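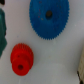 La ruedecita que nadie vendía

Un taller de barrio abre en agosto un servicio de engranajes de plástico y descubre que media ciudad guardaba algo roto en un cajón

Hubert Thaler empezó a coleccionar engranajes por culpa de una heladera. La máquina, un regalo de boda que había sobrevivido al matrimonio, dejó de girar una noche de verano con litro y medio de crema de pistacho dentro. El motor zumbaba, la luz estaba encendida y la pala no se movía. Thaler la abrió sobre la mesa de la cocina, encontró una rueda con tres dientes menos y llamó al servicio técnico, donde le ofrecieron con mucha amabilidad un descuento para comprarse otra heladera.

De aquel agravio han pasado once años y un cambio de oficio. Thaler, que entonces llevaba la contabilidad de una empresa de toldos, regenta hoy Drivorier, un local estrecho entre una mercería y una tienda de colchones en liquidación perpetua. En el escaparate hay un reloj de pared que atrasa y un cartel escrito a mano: «Se buscan dientes». La dentista de la esquina ya le ha pedido dos veces que lo cambie.

Este mes el taller ha puesto en marcha lo que su dueño llama, con cierta solemnidad, el fondo de engranajes: unas 3000 piezas de plástico rescatadas de impresoras, juguetes, exprimidores, reproductores de casete y otros difuntos domésticos, ordenadas por diámetro, módulo y número de dientes. El cliente llega con el aparato averiado, se busca un engranaje compatible y, si aparece, se lo lleva puesto. Si no aparece, se lleva el aparato a casa y una palmada en el hombro.

La mayoría de las piezas son blancas o negras, como casi todo lo que se esconde dentro de una carcasa. Las de colores suelen venir de juegos de construcción y de material escolar, y tienen su propia cajonera, porque los niños que entran con sus padres van derechos a ella. Las hay rectas, de disco plano y dientes finos, y las hay dobles, con un cuerpo dentado y otro más estrecho en el mismo eje. Estas últimas son las más solicitadas y las que más disgustos dan: basta con que coincida una mitad para hacerse ilusiones, y luego está la otra mitad.

La clasificación corre a cargo de Emil Oberholzer, tornero jubilado, que acudió el primer día a preguntar por una pieza para su máquina de coser y se quedó a discutir el sistema de etiquetas. Oberholzer trabaja con un calibre, una lupa y una opinión bastante baja del resto de la humanidad. «La gente mide por fuera y cree que ha terminado», explica sin levantar la vista. «Luego el agujero es de otro eje, o los dientes son más gruesos, y la culpa es mía».

Su método consiste en poner cada rueda sobre una superficie clara, limpiarla con un cepillo de dientes (otra fuente de roces con la dentista) y revisar el perímetro. Las que tienen un diente partido van a una caja rotulada «Museo». Las que solo están sucias se lavan con agua tibia y jabón. Hay una tercera caja, sin rótulo, donde acaban las que Oberholzer no ha conseguido identificar y de las que prefiere no hablar.

El catálogo se lleva en fichas de cartón. Hubo un intento de pasarlo al ordenador, que terminó cuando la impresora del taller se atascó por un engranaje gastado. La repararon con una pieza del cajón 14, pero para entonces las fichas ya habían ganado la discusión.

El servicio tiene sus límites y Thaler los recita de memoria a quien cruza la puerta. No se hacen relojes antiguos. No se hacen batidoras que hayan ardido. No se admite nada que llegue en una bolsa y sin tornillos, salvo que el cliente esté dispuesto a llevarse la bolsa en las mismas condiciones. Y los engranajes que han tocado grasa de motor no se montan en aparatos de cocina, por mucho que el dueño jure que después va a fregarlos.

Las tarifas son modestas. Buscar cuesta lo mismo se encuentre o no, un punto que genera debates en el mostrador, y la pieza se cobra aparte. También se aceptan trueques: una trituradora de papel inservible, por ejemplo, da derecho a dos búsquedas. Un vecino apareció con el trastero entero de su suegro en una carretilla y tiene crédito, según el cuaderno del taller, hasta el próximo decenio.

En los primeros días ha entrado de todo. Un tren de juguete que solo sabía ir marcha atrás. Una máquina de hacer pasta con la manivela suelta. Un girasol de escaparate, motorizado, que la floristería de la plaza quería tener listo antes de las fiestas. El girasol ya da vueltas, algo más deprisa que antes, porque la rueda que le correspondía tenía dos dientes menos de la cuenta y la florista ha decidido que así llama más la atención.

El caso más largo, de momento, es el de un proyector de diapositivas que perteneció a una academia de baile. El carro avanza, pero se salta una imagen de cada dos. Oberholzer lleva probadas ocho ruedas y sospecha del muelle. Thaler sospecha de Oberholzer. La propietaria pasa por allí a media mañana, pregunta, recibe dos respuestas distintas y se va a tomar café.

El taller admite donaciones de aparatos pequeños hasta final de agosto. Conviene llevarlos enteros, con sus tornillos y sin pilas dentro. Las impresoras se reciben solo por la tarde, cuando hay alguien para ayudar a bajarlas al sótano, y los televisores no se reciben a ninguna hora.

En cuanto a la heladera del pistacho, sigue en una balda detrás del mostrador. Thaler encontró hace tiempo una rueda que encaja, la montó y comprobó que gira. Desde entonces la enchufa alguna vez, cuando aprieta el calor, aunque reconoce que el helado le sale con grumos. Oberholzer sostiene que la pieza es de un exprimidor y que le falta un milímetro.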